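Robot club is back for September and I'm already behind on sleep! Vibeke and I got the gripper for our Gistell entry down to 3 printed parts per finger, and then Bogdan wanted to talk about the code until nearly 2000 lines of it had scrolled past me.

We're on grasp attempt 123 now - yes, I keep the log, no, I can't stop. Soft stuff is still the hard part. Anything with a fold in it makes the planner dither.
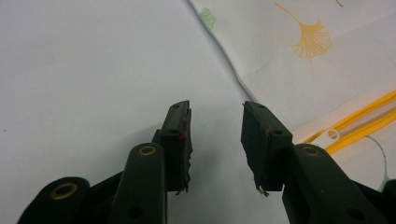 Next job is new grip pads, then Teresa wants a go at the wrist. Back at it tomorrow after lunch.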